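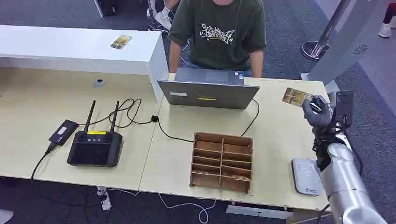

The last bus to Brevley

Missed it. Of course. Saw the back lights go round the bend by the chapel and that was that, sixty-three steps of running for nothing. She'd counted them once as a girl, gate to stop. Never got any fewer.

Rain coming. Bag heavy. Her mother's clock in it, wrapped in a towel, ticking away like it had somewhere to be.

Seven miles. Could walk it. Had walked it, in July, years back, with her shoes in her hand and a boy singing. Not in this though.

A van slowed. Van Damme on the side, in green, and under it Fruit & Veg. The window came down.

"You're Ida's girl."

"Was. Am."

"Get in then, you'll drown."

It smelt of onions. He drove badly, one hand, talking all the way about the price of potatos and a fella who'd lost 2,000 pounds on a horse. She said yes and no. Watched the hedges. The clock went on in her lap and he kept glancing down at it.

"She sold that to my dad," he said. "Then came and bought it back next morning. Cried in the shop."

She hadn't known. Hadn't known her mother cried, full stop.

"How much?"

"What?"

"How much did she pay for it?"

He thought. Changed down for the hill, the whole van shaking, crates sliding about behind them.

"Same as he gave her. He wouldnt take a penny over."

Lights of Brevley then, all at once, wet and yellow. She asked him to stop at the corner, not the house. Stood there with the towel getting soaked. Upstairs her sister's lamp was on. She'd want the clock as well. They'd have to talk about it.

She rang the bell.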